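Progress report: recycling at the Rumulgate office
To: Ülle Lukoševičius, Dusus Fund
From: Priit Mets

You asked what became of the money. Most of it became gray fabric bins with dark blue insides, which are handsome enough that one was already being used for scarves. 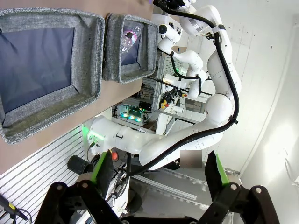 The first scheme, from December, had a bin for bottles, a bin for cans and a bin for everything else. Everything else won. Of 934 items checked, 47 were in the wrong bin, and I suspect 8 of those were mine.

Cans are the bulk of it.

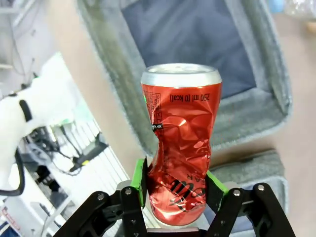
I had asked staff not to crush them, as Adomaitis collects by the piece and prefers to read the label. This request has been received with interest.

Sorting now happens on the table before anything goes in a bin, which has cut the arguing to 10 minutes. 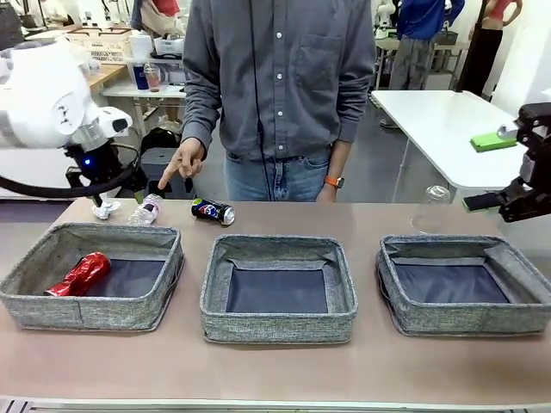 Bottle, can and cup on the sorting table, with three fabric bins in front.

Still to do: labels for the bins, a lid for the food one, and a word with the Vamorcombe floor about lunch.

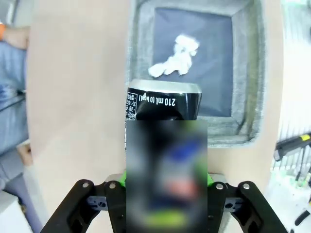

Page last changed: February 28, 2018

The labels have been ordered twice, so we should be well covered. I would like to keep the remaining funds for a second table.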